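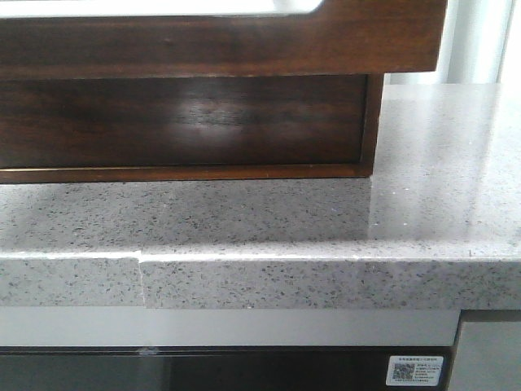 Lestley Nail Studio: Frequently Asked Questions

Last updated 23 January 2024

Appointments

How do I book?
Appointments may be made online, by telephone, or in person at the Trirville or Faulkner studio. A confirmation is sent by email. If you have not received one by the end of the day, please contact the front desk before making a second booking.

Are walk-ins accepted?
Walk-in clients are seen when a technician is free. The Faulkner studio keeps two tables open for walk-ins until noon. Trirville is by appointment only.

What is the cancellation policy?
We request 22 hours' notice. Late cancellations are charged half the price of the booked service. Clients who miss two appointments in a row will be asked to pay in full when booking the next one.

Can I request a particular technician?
Yes. Gel extensions at Trirville are handled by Hwa-young Jin and Riaan Botha. Hand-painted designs are offered at both studios by Mbali Mofokeng, whose appointments open on the first of each month. 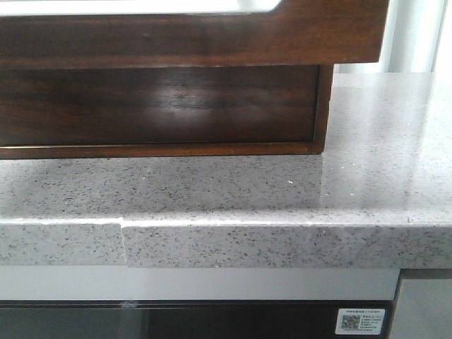 4 min read

Services and Aftercare

How long does a gel manicure take?
Please allow one hour. Removal of an existing set adds up to half an hour and should be selected at the time of booking — the appointment cannot always be extended on the day.

Will you remove a set applied elsewhere?
Gel polish and soft gel, yes. Hard gel and acrylic are assessed first, and the technician may decline if the natural nail is very thin or sore.

How soon may I wash dishes or swim?
Gel polish is fully cured when you leave the table. Regular polish should be kept out of hot water for the rest of the day. Gloves are recommended for cleaning products in either case.

What should I do if a nail chips or lifts?
Please do not peel or file it. Repairs to as many as two nails are free within 5 days of the appointment. Bring your receipt or the confirmation email.

Do you treat nail infections?
No. Clients with discoloration, swelling, or broken skin will be asked to see a doctor, and the appointment will be moved without charge.

Products and Gift Cards

Do you sell the polish used in the studios?
The Zutard range is available at both front desks. Professional gel products are not sold to the public.

Do loyalty points expire?
Points remain valid until the end of October each year. A balance of 1,000 points may be exchanged for one classic manicure.

Can a gift card be used at either studio?
Yes, for services and for retail products. Lost cards can be replaced only if the original receipt is presented.

Whom do I contact with a complaint?
Please write to Elmarie Sibiya, Client Relations, through the contact form. Complaints concerning a skin or nail reaction should be marked "urgent" and should include the date of the appointment and the service received.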